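Keten laundry diary: data card

Version 3. Last revised 2nd July by Rozália Balogh. Questions about licensing go to Thierry Marchal at Dirkinell.

Summary

Keten is a table of household drying records kept by people in and near Greltbridge. Each row describes one load of washing hung to dry: what was in it, where it hung, when it went up and when the person keeping the diary judged it ready to put away. There are 102 households in the release. The data were collected for work on indoor humidity in small flats and can be used for other purposes under the licence terms in the release folder.

Files

loads.csv - one row per load, keyed by load_id
households.csv - one row per household, keyed by house_id
rooms.csv - one row per drying location, linked to house_id
notes.txt - free-text remarks, lightly edited to remove names and street addresses

All files are UTF-8 with comma separators. Times are local and in 24-hour format. Missing values are left blank. Do not read a blank in the window_open column as "closed".

Main fields

fibre: the dominant fibre by the diarist's own estimate, one of cotton, wool, synthetic, mixed, unknown.
rig: the means of hanging, one of line, rack, clip_hanger, radiator, other.
spin: spin speed as printed on the machine's dial. Hand-washed loads are coded 0.
up_time, down_time: start and end of drying.
colour_sorted: yes or no. Added in version 3 at the request of users studying dye transfer.
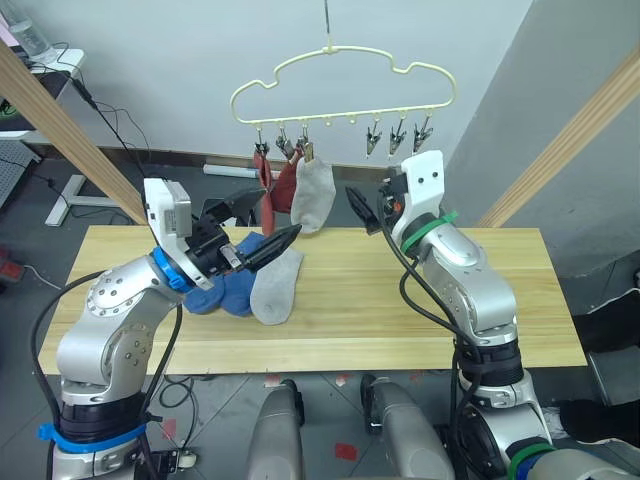 The end time is the weakest field in the table. Most diarists checked a load when it suited them, so down_time is an upper bound on drying time and clusters heavily in the early morning and after work. Analyses that treat it as exact will overstate drying times for light items. Interval methods are recommended, with the last_check field as the lower bound where it has been filled in.

Small items

Socks, underwear and face washers are recorded as a single load even when hung on more than one rig. If a diarist moved part of a load, the rig field holds the first location and the moved flag is set. Odd socks were not recorded separately. Several people asked about this.

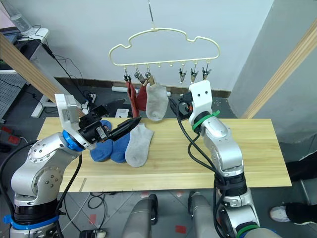
Cloud-shaped clip hanger with three socks clipped on and more on the table (rig = clip_hanger).

Humidity readings

A subset of households kept a Vass logger in the drying room. Readings were taken at fixed intervals and averaged to the hour before release. Loggers were not recalibrated during the diary period, and those placed on windowsills read high in February. The sill flag marks the affected rows - exclude them from any comparison between rooms.

Known problems

Wool is under-represented. Households with tumble dryers were eligible but tended to stop keeping the diary early. Room volume in rooms.csv was calculated from tape measurements made by the occupant and has not been checked. Some diarists entered "mixed" for any load they had not looked at closely, and the fibre field should be modelled with that in mind.

Changes from the previous version

Duplicate load_id values removed. The radiator code split from "other". Spelling of room names made consistent in rooms.csv. Licence text moved to its own file.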